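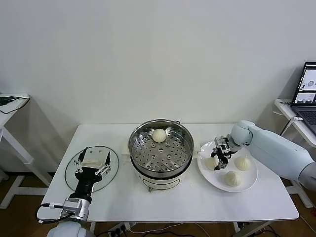
Kazmi Classic Motors is hiring a restoration technician for its engine and trim shop. The shop works on European coupes and sedans built before 1990, most of them owner-driven cars that come in for wiring, clutch, fuel system and interior work. The position is full time, on site, on the day shift. Lunch is provided at no charge, and the menu changes daily. The technician reports to the shop manager, Fahad Khattak.

Duties

Diagnose faults in 12-volt electrical systems, including charging, lighting and blower circuits. Trace and replace damaged harness sections using the correct wire gauge and terminal type.

Remove and install manual transmissions, clutches and torque tubes. Measure flywheel runout and record the reading on the job sheet before reassembly.

Rebuild or replace brake calipers, master cylinders and hard lines. Bend and flare replacement lines to pattern.

Set ignition timing and idle mixture on mechanical and early electronic fuel injection.

Enter labor hours and parts used in Zadisetti, the shop's job tracking software, before the end of each shift. Estimates are built from these entries and late entries delay invoices.
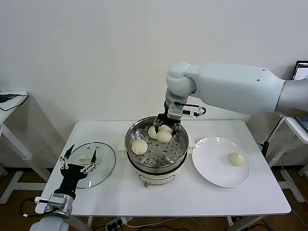
Paint and body work is sent out to Stillanero and is not part of this position. The technician will, however, strip cars for paint, bag and label the hardware, and refit glass, seals and trim when the shell comes back. Cars are often apart for several months, so labels must be readable by someone else.

Requirements

At least 3 years of paid work as an automotive technician. Restoration experience is preferred but is not required if the electrical skills are strong.

Ability to read factory wiring diagrams, including those printed in German.

Valid driver's license with a clean record. Road tests are part of the job.

Own hand tools, metric. The shop supplies lifts, presses, transmission jacks, oscilloscopes and all specialty pullers. A tool allowance of $500 is paid each October.

Ability to lift 50 pounds.

Pay and hours

Starting pay is $30 per hour. Overtime is paid at time and a half and is scheduled in advance. Paid leave is 16 days per year, plus public holidays. Health coverage starts after the first full month. 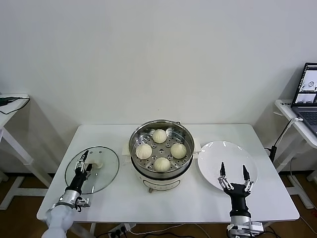

Steamed buns in a steamer.

How to apply

Send a resume and a short description of one electrical fault you diagnosed on a car without onboard diagnostics. State the car, the symptom, the tests made and the readings found. Photos are welcome but not needed. Applicants who pass the first review will be invited to a paid half-day bench test, which consists of a harness repair and a starter circuit diagnosis.

Applications must reach Fahad Khattak at the front office by 14 January 2021. Use the reference "Vikik" on the envelope or in the subject line. Applications without the reference may not be routed correctly.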